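### 3.2 Beschaffung und Kostenstruktur der Arbeitsplätze

Die Planung der Ausstattung wurde in zwei Stufen vorgenommen. In der ersten Stufe wurden nur die Komponenten bestellt, von denen der Aufbau eines einzelnen Arbeitsplatzes abhängt: Arm, Greifer, Rahmen, Arbeitsfläche und Handgelenkkamera. Die zweite Stufe umfasste alles, was erst beim Parallelbetrieb mehrerer Plätze anfällt, also Verkabelung, Stromversorgung, Netzwerk und Ersatzteile. Diese Trennung folgt einem Vorschlag von Khoa Vương, der die Beschaffung im Projekt Rindari koordinierte.

Für die Arme lagen Angebote von zwei Lieferanten vor, Dremodard und Naruletti. Dremodard bot den niedrigeren Stückpreis, setzte aber einen Wartungsvertrag voraus, der bereits mit der Lieferung beginnt. Bei Naruletti war die Wartung optional, dafür betrug die Lieferzeit 11 Wochen. Den Ausschlag gab die Verfügbarkeit von Greiferfingern. Sie sind in unserem Betrieb das Bauteil mit dem höchsten Verschleiß und müssen nachbestellt werden können, ohne dass der ganze Greifer eingeschickt wird. Naruletti liefert Finger einzeln, Dremodard nur als Baugruppe mit Gehäuse.

Der Flächenbedarf wurde zunächst unterschätzt. Im ersten Entwurf war nur die Grundfläche der Rahmen angesetzt, nicht aber der Platz für Bediener, Schreibtische und Durchgänge. Abbildung 4 zeigt den Blick von der Handgelenkkamera eines Arbeitsplatzes in die Halle.

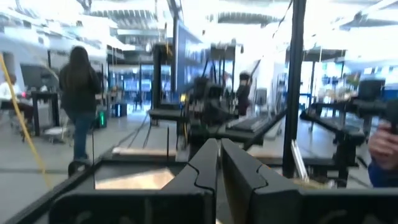
Im überarbeiteten Plan wird deshalb jedem Arbeitsplatz ein Bewegungsstreifen zugerechnet, der auch bei ausgestrecktem Arm frei bleibt. Wege zwischen den Plätzen gelten als eigene Position und werden nicht auf die Nachbarplätze umgelegt. Auf die Mietkosten wirkt sich das deutlich aus, auf die Gerätekosten gar nicht - in der Praxis stammen beide Posten aus verschiedenen Haushaltstiteln und werden zu verschiedenen Zeitpunkten bewilligt.

Am stärksten wich die Position Verkabelung vom Ansatz ab. Vorgesehen waren 100 Meter Leitung, abgerechnet wurden 130. Die Differenz entstand durch Leitungen, die über den Boden geführt und nach einer Umstellung der Tische verlängert werden mussten. Eine Zuführung von der Decke wurde geprüft und von der Firma Issahaku angeboten, kam für die erste Ausbaustufe aber nicht mehr in Betracht, da die Mittel im November gebunden sein mussten. Für Folgeprojekte empfehlen wir, die Kabelführung vor der Bestellung der Rahmen festzulegen.

Arbeitsflächen und Rahmen waren dagegen unkritisch. Beide lassen sich lokal beziehen und ohne Spezialwerkzeug ersetzen. Als Ersatzteilbestand sind pro Arbeitsplatz zwei Paar Greiferfinger und eine Kamera eingeplant. Motoren und Gelenke werden nicht vorgehalten - ihr Anteil am Stückpreis ist hoch, und ein Ausfall wird über den Tausch des gesamten Arms behandelt.

Nicht im Budget enthalten ist die Arbeitszeit für Einrichtung und Kalibrierung. Sie wurde aus Personalmitteln gedeckt und nur summarisch erfasst. Ein Vergleich mit schlüsselfertigen Zellen ist auf dieser Grundlage nur eingeschränkt möglich; Abschnitt 3.3 beschränkt sich daher auf die laufenden Kosten.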